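Podusel Home Notes – README

What this is
Text notes on tidying and storage at home, one short note per record. Closets, linen, kitchen drawers, the usual junk corner in the hallway. Written by people clearing their own places, then cleaned up a bit. Release 2.

1,551 records in total. 933 have a room label, the rest are marked "unsorted" and will probably stay that way for a while.

Files
notes.csv – everything
rooms.csv – room labels only, join on note_id
dropped.txt – ids removed since the first release, please filter these out if you still have the old copy
CHANGES.txt – what it says

Columns in notes.csv
note_id – number, not continuous
room – bedroom, kitchen, bath, hall, storage, kids, unsorted
item_type – free text, lower case. Spelling is whatever the writer used, so you get "duvet cover" and "duvet-cover" and once "doovay"
action – keep, move, donate, toss, undecided
body – the note itself
source – Hastitz or Karaca, see below

Where the notes come from
Two sources. Hastitz is the older one, a sign-up list where people sent in notes while working on one room at a time. Long notes, lots of complaining about sheets. Karaca came later and used a form with a character limit, so those are short and choppy and often skip the room. If you're comparing length across rooms, split by source first or you'll get nonsense.

Merkow is the folder where both got merged. You will see the name in some of the older ids (mk_ prefix). Same records, ignore the prefix.

Cleaning
Removed names, street addresses, phone numbers. Removed anything under 20 characters. Fixed broken accents where I could. Did not fix grammer, did not fix slang, did not merge near duplicates. There are quite a few near duplicates in the kitchen notes – everybody has the lids problem.

Line breaks inside body are replaced with a single space. Quotes are doubled, standard csv. If your reader chokes, it's probably set to semicolons. 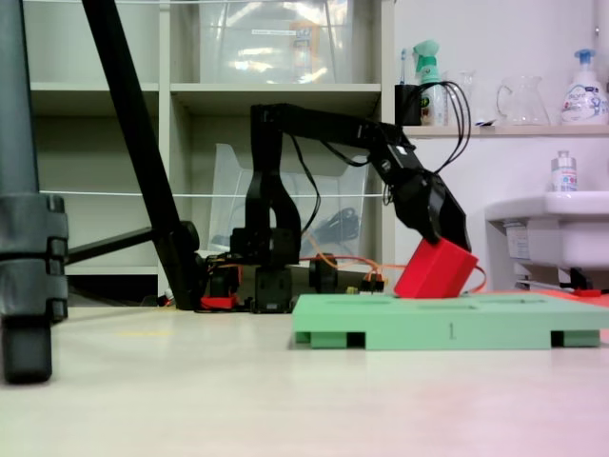

Arm with red block, green board.

Labels
Room labels were done by hand from the body text. One pass, then a second look at anything marked storage, because storage had turned into a dumping ground (attic, garage, under the bed, a suitcase). Under the bed now counts as bedroom. Attic and garage are storage. Laundry goes to bath unless the note says otherwise, which annoyed some people but the label list was already fixed.

Action labels came from the writers themselves. Not checked. "undecided" covers both "I don't know" and an empty answer, sorry about that, the two got collapsed in the Merkow merge and I can't pull them apart anymore.

Known problems
- Kids room is thin. Don't train anything on it alone
- April notes lean heavily to closets and winter coats. Seasonal, not a bug
- Some Karaca notes stop mid sentence. Form limit
- A handful of notes cover two rooms and only carry the first one
- Dates were dropped on purpose, month is in the body sometimes if the writer mentioned it

Good for
Small text classification stuff, keyword lists, looking at how people talk about getting rid of things. Works OK for teaching csv joins too.

Not good for
Advice. Plenty of these notes are wrong or at least questionable (please don't store wool in a sealed bag in a damp basement). Also no good for counting what a typical household owns, people only wrote about what bugged them.

Use
Free to use and change, keep this file with it. If you put out your own version call it something other than Podusel so the ids don't get mixed up.

To do
- sort item_type spelling, at least the linen ones
- split undecided if the old Karaca forms ever surface
- hall vs. storage for shoe racks, still not consistant
- note_id 933 shows up in both dropped.txt and notes.csv, drop it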